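Poêle en fonte sur une cuisinière électrique : comment la nettoyer et où la ranger ?

Forum Piltimden > Cuisine > Ustensiles et entretien
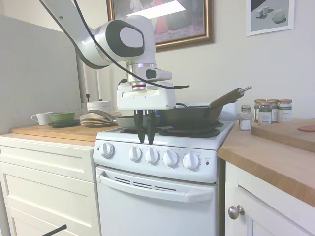

Peut-on laisser une poêle en fonte en permanence sur la cuisinière ?
Tant qu'elle est sèche et légèrement huilée, la fonte supporte très bien de rester sur un feu éteint. Il faut seulement vérifier que tous les boutons sont à zéro et la déplacer avant d'allumer le feu d'à côté.

Posté par mirabelle_du_4e

Bonjour à tous,

J'ai une cuisine assez petite, avec une cuisinière blanche et un plan de travail en bois à côté. Je me sers de deux poêles : une en fonte noire, lourde, et une plus petite, grise, pour les œufs. Les deux restent dehors, parce que mes tiroirs sont pleins et que la fonte est trop haute pour celui du bas.

Deux problèmes. D'abord la fonte accroche depuis un moment. J'ai gratté avec une éponge verte, puis j'ai passé de l'huile, et maintenant la surface colle sous les doigts, surtout sur les bords. Est-ce que j'ai mis trop d'huile ou est-ce qu'il faut tout reprendre à zéro ?

Ensuite le plan de travail. J'ai posé la poêle dessus en sortant du feu et il reste une marque brune en arc de cercle. Je suis locataire et je voudrais bien la faire partir avant l'état des lieux, qui est en février.

La poêle fait presque 3 kg, donc la suspendre au mur ne me tente pas trop.

Merci d'avance.

Nyokabi Were

Pour la surface collante, c'est un excès d'huile qui n'a pas fini de cuire. Pas besoin de tout décaper. Voilà comment je procède :

Laver la poêle à l'eau chaude avec une goutte de liquide vaisselle et une brosse. Le savon actuel n'abîme pas un culottage bien pris, contrairement à ce qu'on lit souvent. Le trempage, lui, est à éviter.

Sécher au torchon, puis quelques minutes sur feu doux. Une fonte simplement essuyée peut rouiller dans la nuit.

Mettre une demi-cuillère à café d'huile neutre (colza ou pépins de raisin), l'étaler partout, y compris sous la poêle et sur les bords, puis essuyer avec un chiffon propre comme si on voulait tout enlever. C'est l'étape que les gens sautent.

Retourner la poêle dans le four, une heure à 230 degrés, et laisser refroidir porte fermée. Si le manche a une partie en bois ou en plastique, ne la mettez pas au four. Ouvrez la fenêtre, ça fume un peu.

Si après ça les bords collent encore, recommencez une fois. J'ai dû m'y reprendre à 4 fois sur une poêle récupérée chez ma tante à Bragança, mais elle était vraiment en mauvais état.

Pour l'usage de tous les jours sur l'électrique, préchauffez doucement. La fonte chauffe mal sur les côtés, et si on met le bouton au maximum tout de suite, le centre brûle l'huile pendant que le tour reste tiède. Cinq minutes à feu moyen-doux suffisent avant de mettre la viande.

Concernant le rangement, je laisse aussi la mienne sur un feu arrière, manche tourné de façon à ne pas dépasser devant. La petite poêle peut aller dans un tiroir, ou dans la fonte avec une feuille d'essuie-tout entre les deux.

tonton_gratin

Moi je ne lave jamais la mienne, gros sel et sopalin, et c'est tout. 182 crêpes à la dernière fête de l'école sans que ça accroche. Pour le bois je sais pas, mets une planche dessus ;)

Bastien, menuiserie Fuvivby

Je réponds pour le plan de travail. Tout dépend de la finition.

Si le bois est huilé, la marque se ponce. Commencez au grain 120 à la main, toujours dans le sens des fibres, en débordant largement de la tache pour ne pas creuser. Passez ensuite au 240, puis au 400 si vous voulez un toucher bien lisse. Dépoussiérez avec un chiffon à peine humide, laissez sécher, puis deux couches fines d'huile pour plan de travail (qualité contact alimentaire) à une journée d'intervalle. La zone poncée sera plus claire au début - elle se patine en quelques semaines, donc ne vous y prenez pas la veille de l'état des lieux.

Si le bois est verni, c'est plus embêtant. Un ponçage local se verra toujours, il faut reprendre toute la surface entre deux joints ou deux bords. Pour savoir, mettez une goutte d'eau dans un coin : si elle fonce le bois au bout de dix minutes, il est huilé et il a même soif.

Dans les deux cas prévenez le propriétaire avant de poncer, certains baux sont pointilleux là-dessus.

Et pour la suite, un dessous-de-plat à demeure près de la cuisinière. Le liège convient, mais prenez-le épais.

mirabelle_du_4e

Merci à tous les trois. La goutte d'eau a foncé le bois, donc c'est huilé. Je refais la poêle ce week-end et j'écris au propriétaire pour le ponçage. Le manche est entièrement en métal, elle ira donc au four.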